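Stop telling us to turn the heating down

02/07/2023

Wrote most of this in March with a hat on, then put it off, and now its July and the council leaflet has come round again. Eight tips for a cheaper winter. In July! Fine, let's do it now.

Tip one, wear another layer. Tip two, wear another layer in bed. I'm paraphrasing but not much.

Everyone in our block at Markham already wears another layer. My neighbour Bernice Asante has the thermostat at the lowest setting that keeps the mould off and she still paid 200 pounds for one month. Two rooms and a kitchen. The windows are older than she is and the wind comes in round the sides of them.

Fleece is lovely, no argument. Cheap, washes well, dries overnight on a door. I'd be lost without mine.

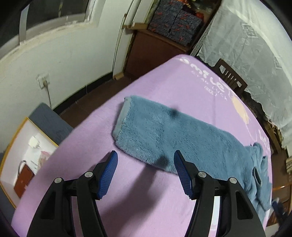 What a leaflet costs

Sneha Tripathi asked at the tenants' meeting what the leaflets cost to print and post. Roughly 1000 pounds, she was told. Not a fortune. But 40 flats on our stair side have asked for draught strip and been told there's no budget for it - draught strip, the stuff on a roll.

Over at Abugri Court they got new seals two years ago and Kwadwo Korletey says he stopped sleeping in socks. I belive him. Same landlord, same wind, different bills.

I don't mind advice. My mum gave me plenty and some of it was good. What I mind is advice from the people who own the windows. If a tap leaks you don't post me a tip about smaller cups.

So do the seals first. Start on the north side, top floor, before the clocks go back. Then send whatever leaflet you like and I'll read it, in a T-shirt.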